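Ticket: Shop finder on the old town shopping page shows wrong and missing shops
Status: Closed
Priority: Normal
Reported by: Kaan Yurt, Rercombe visitor office
Site: Mevside city guide, shopping section
Handled by: Web support

Original report

The "Traditional shops" list on the shopping page has been wrong since the December update. Three problems that I can see:

The filter "family-run for over 50 years" brings back shops that opened recently. The Drollis tea shop, which is one of the oldest in town, does not come up at all. And the walking map at the bottom of the page puts the Varghese hat shop on the wrong side of the river.

We had two complaints at the counter this morning from visitors who walked to the wrong address. Please treat the map as the urgent part. We have taken the printed QR card for this page off the counter until it is fixed.

Browser: tried on two office computers and my phone. Same result on all of them.

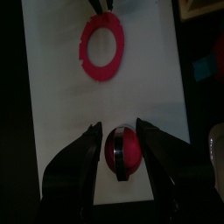

Support, 9:40 a.m.

Confirmed all three. The list and the map read from the same shop table, so I started there. The table should hold 3,783 entries for the whole city guide (shops, cafes, museums, hotels). The live site is only showing 2,484. The rest are in the database but not published.

I have not republished anything yet. I want to know why they dropped out first.

Can you tell me whether anyone at your end edited the opening years before the update?

Kaan Yurt, 10:15 a.m.

Yes. We went through the older shops in the fall and filled in the founding year where it was missing. This was done in a spreadsheet and sent over for import. For some shops the owner only knew "before the war" or "grandfather's time", and we typed that in as it was.

Support, 10:50 a.m.

Thanks, that explains most of it. The year field only takes a four-digit number. When the import meets text in that field it saves the entry but leaves it as a draft. Drollis has "before 1900, exact year not known" in the sheet, so it went to draft.

The entries with no year at all are a different case. The import gave those a year of 0 and published them. The filter subtracts the founding year from the current year, so a shop with year 0 counts as very old. That is how the new phone case store got into the list of traditional shops.

What I did:

1. Took a backup of the shop table.
2. Added a second field called "founded, as text" for answers that are not a plain year.
3. Moved all the text answers into it.
4. Changed the filter so that year 0 is read as unknown and left out.
5. Published the drafts that had no other fault.

The list now shows Drollis, with "before 1900" under the name. The text field is only for display – the filter needs a number to work with. I put 1899 in the year field for that one shop so it sorts correctly. The number itself does not show to visitors.

Please check the list and tell me if any names are still missing.

Kaan Yurt, 11:30 a.m.

List looks much better. Drollis is there. The button shop and the bookbinder behind the market hall are still missing. The phone case store is gone from the list, good.

Map is still wrong for Varghese. 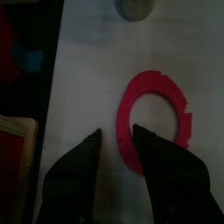 Support, 1:05 p.m.

Button shop and bookbinder: both had their street name typed with a line break in the middle of the cell. The publish step rejects that without giving a message. Fixed by hand, and both are live. I searched the table for the same fault and cleaned up the others.

Varghese: the address in the table is correct. The pin is placed from saved coordinates, and those were never updated after the shop moved. The map only looks up new coordinates when somebody presses "Locate again" on the entry. Changing the street and number does not trigger it.

I pressed it for Varghese and the pin is now on the right bank. I would like to run it for every shop, but the lookup service we use stops at 500 requests a day. I will start with the old town shops today and let the remainder go overnight in batches.

One side effect to watch for: shops inside an arcade all get the coordinates of the main entrance, so their pins will sit on top of each other. If you zoom in and click, they spread out.

Kaan Yurt, 2:20 p.m.

Varghese is right now. Checked it on the phone standing in front of the door.

The pins in the arcade are a bit awkward on a small screen. The shoemaker is at the back entrance, and people do not find him from the front. Can one pin be moved without the others?

Support, 2:45 p.m.

Yes. Open the entry, drag the pin, and tick "Keep this position". With the box ticked the batch run will skip it. I have done it for the shoemaker, going by the back entrance on your floor plan. Correct it if it is off.

I also set the page cache to 30 minutes. It was set to a full day, and edits would not have shown until the next morning. If a visitor still has an old version open, reloading the page is enough.

Kaan Yurt, 4:10 p.m.

Shoemaker is fine. I went through the old town list street by street with a colleague and it matches what we have on paper. QR card is back on the counter.

Still open from our side: the opening hours of the toy shop by the bridge. The owner is sending the winter hours and I will enter them myself.

Support, 4:25 p.m.

Batch run for the rest of the city is scheduled. I added a note above the import form saying that the year must be four digits or left blank, and that blank now means unknown. Closing this one. If the batch run moves a pin it should not have, open a new ticket and give the shop's entry number.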